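## 4. Setting up the Windia conductor's desk light and cue panel

Read this section before the first rehearsal. You need the desk, the Windia cue panel, both clamps and the long cable.

1. Put the desk on the podium with the lip facing the conductor. Tighten the height collar by hand.
2. Slide the two clamps onto the top rail. The screw heads face the orchestra.
3. Hang the cue panel from the clamps and turn each screw until the panel stops rocking. Do not use pliers.
4. Run the cable down the back of the stem and through the clip at the foot.
5. Plug the cable into the Boutros power box. The green lamp on the box comes on after about 15 seconds.

**Caution:** Never route the cable across the front of the podium. Conductors step back without looking.

### 4.1 Pairing the panel with the stage manager's station

1. Switch on the station first, then the panel.
2. Hold the CUE button until the panel shows a dash.
3. Enter the pairing code 1133 on the station and press OK.
4. Send a test cue. The panel light should turn amber for "stand by" and white for "go."

If the panel shows E19, the station did not accept the code. Switch both units off and start again from step 1.

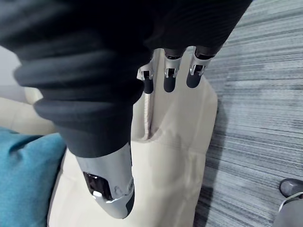
*Cream fabric on gray striped carpet, with a gripper above it.*

### 4.2 Adjusting the light

The desk light has a warm and a cool setting. Most printed scores read well on warm. Use cool for pencil markings and for older parts on yellowed paper.

1. Open a full score on the desk at a page with small staves.
2. Turn the dimmer to its lowest point, then bring it up until the smallest notes are clear.
3. Sit in the first violin chair. If the lamp shines in your eyes, tilt the hood down one notch.
4. Press SAVE. The panel keeps the level until you change it.

**Note:** The Clollonik hood fits the desk light but covers the dimmer. Set the level before you attach it.

### 4.3 Offstage players

For pieces with an offstage band, add a second panel in the wings. Pair it the same way, then set its delay to 0. Halls with a long backstage corridor, such as Waltisholm, also need the cable extension. Check the cues with the stage doors closed.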